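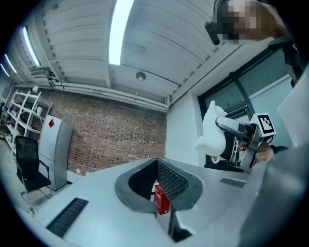
Notes for week four: reading old brick walls

Hi all. I've typed these up from what I scribbled on the board, plus a few bits I ran out of time for. If you missed class, read these first and then chapter two of the packet. The packet is the stapled thing with the green cover, and Magdy Saber at the front desk still has a stack.

We started with bond, so let's do that again. Bond is just the pattern the bricks are laid in. A brick laid with its long side showing is a stretcher. A brick laid with its short end showing is a header. Every pattern we cover this term is some mix of those two, and once you have them straight you'll start seeing them everywhere (my family has banned me from talking about it on walks).

Running bond is all stretchers, each row shifted half a brick over from the one below. You see it on nearly every new house, where the brick is a skin and something else holds up the roof. Common bond, also called American bond, is mostly stretchers with a full row of headers every so often, usually every fifth or sixth row. Those headers run back into the wall and tie the layers together. English bond alternates a row of headers with a row of stretchers. Flemish bond alternates them within the same row, and it was the show-off choice for a front wall.

Nahom asked whether you can date a building from its bond. Not really! You can say a wall with header rows is probably more than one brick thick, and that's useful, but builders kept using the same patterns for generations. Also, half bricks were sometimes set into a thin skin to fake headers. Look at the window openings if you can, where you may be able to see how deep the wall goes.

Color next. Red comes from iron in the clay. More heat in the kiln generally gives you a darker, harder brick, and in the old kilns the heat was all over the place. Bricks near the fire came out dark, sometimes glassy on one end, and the ones far away came out pale and soft. The pale ones were called salmon bricks, and they were meant for the inside of a wall where weather couldn't get at them. So when you find a patch of crumbling pale brick outdoors, ask if there used to be another building up against it.

I told the story of the Gustov mill in class but I'll put the short version here. It had 88 windows and the owners wanted the brick around every one of them repointed. Repointing means raking out the old mortar from the joints and packing in new. The crew used a hard modern cement mortar because it was quick and looked tidy. Old mortar was mostly lime and sand, and it's softer than the brick, so water can get out through the joint and the joint takes the wear. With hard cement in there, the water went out through the brick and took the faces off with it. Two winters was all it needed. Raffaele Pagano surveyed it afterward, and his photos are in the back of the packet - look at the third one, where the mortar is standing out like a picture frame and the brick has gone back behind it.

The rule to write down: new mortar should be softer than the brick it sits next to. If you remember one thing for the February quiz, please remember that.

Some words people mixed up on the last worksheet:

Course: one horizontal row of bricks.
Wythe: one vertical layer of brick, one brick thick. Rhymes with either "with" or "scythe" depending on who taught you.
Spalling: when the face of the brick flakes or pops off.
Efflorescence: the white powdery salt left behind when water dries out of a wall. It brushes off.

A few people wrote that efflorescence means the brick is rotting. It means water has been moving through, so find out where it's getting in. Check gutters before you check anything else. I'd guess gutters were the culprit in half the walls I've ever been asked to look at.

For next time, pick a brick wall you can get close to and draw a section of it, 9 courses high. Pencil is fine. Label your headers and stretchers, name the bond if there is one, and write around 200 words on the joints: how wide, what color, any patches. Buppha Mahawong did hers last year on the Flenham bus depot and found three different mortars in one wall, so you don't need anything fancy.

Kedir Adugna has the hand lenses. Sign one out and bring it back, please. We're down to a sad little box of them.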